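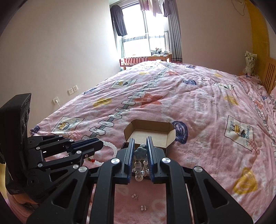
Ask people which chore they'd hand to a machine and they say dishes, laundry, floors. My answer is the jewelry drawer, and I expect to be waiting a while.

Sorting beads and earrings is miserable work for a gripper. Two flat fingers with ridged pads will hold a keychain by its beads or let a bracelet hang in a loop. Small earrings lying on a duvet are another matter. Cloth gives when you press on it, hooks catch, and wrinkles hide things. I've lost 3 earrings that way with ten perfectly good fingers.

Ruxandra Pascu, who fixes packing lines at Sturau, puts it less kindly: "Give me a steel part on a steel table and I'll give you a robot. Give me a necklace and I'll give you my resignation."

So, until the machines catch up:

- **Work over a tray.** A bedspread is where earring backs go to retire.
- **Open the box first.** Fold the flaps right out so they don't swat your hand on the way in.
- **Move long things before small things.** Bracelets and keychains snag on hooks if they go in second.
- **Hook earrings through a scrap of card**, in pairs. An old business card holds over 3 pairs if you're stingy with the spacing.
- **Lift chains by the clasp**, then lower them in slowly. Dropping them is how knots are made.

Floors I'd hand over tomorrow. Folding a fitted sheet I'd hand over today, to anyone.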